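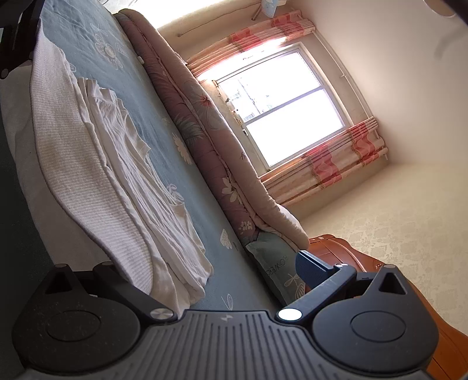

Section 4. Folding on the bed

If you don't have a big table, the bed is where you'll do all of this. It's where I do it too! I wrote this section for people who bought the Lurnby folding guide and then found they had nowhere to lay the laundry down, and Desta Tufa tried out every step at home before I let it go in.

Before you start

You need a made bed (a fitted or flat sheet pulled reasonably smooth, printed or plain, it doesn't matter), your clean laundry, and the Lurnby board from Section 2. Leave the board in its sleeve for now.

1. Push the quilt and pillows up toward the headboard. Roll or fold the quilt so it makes a low ridge — you can lean finished stacks against it later.

2. Smooth the sheet with the flat of your forearm, working from the middle out. A few wrinkles near the top are fine.

3. Put dark things on one side and white things on the other. Fuzzy dark blankets shed on everything, and you'll be picking gray lint off your undershirts until October.

Note: If your sheet has a busy print, fold the whites first. They show up nicely against a colored sheet and you can see right away if an edge is crooked.

Long white pieces

These are the ones that drive people nuts, so go slowly the first couple of times.

4. Lay the piece lengthwise along the bed, with the hem toward you and the other end toward the pillows.

5. Find the seam. Run it between your finger and thumb from one end to the other, and let the fabric hang straight off it.

6. Lift the piece at its middle, give it one soft shake, and set it back down. Don't snap it like a beach towel (I did this for years and stretched out a lot of ribbed cotton). 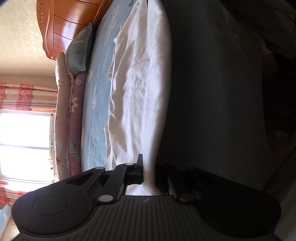 7. If it bunches up again, pinch it lightly in the center and draw it toward you a few inches. The creases will mostly line up on their own. Then pat them flat and fold in half, short end to short end.

8. Slide the board out of its sleeve, set it on the lower half, and fold the upper half over it. Pull the board out sideways.

Caution: Never iron on the bed with the board underneath. It's only meant for folding, and your mattress won't thank you either.

Heavy pieces

9. Blankets and thick sweaters go last. Skip the board, fold them in thirds, and put them at the bottom of the pile.

10. Keep each stack under 200 mm high. Mine always tip over past that, usually onto the floor.

Note: The small board handles anything up to 375 mm wide. For wider pieces use the large one, which goes to 500 mm, or just fold the sides in first — that's what I do, because I can never find the large one.

Once the bed is clear, go on to Section 5 for drawers and shelves.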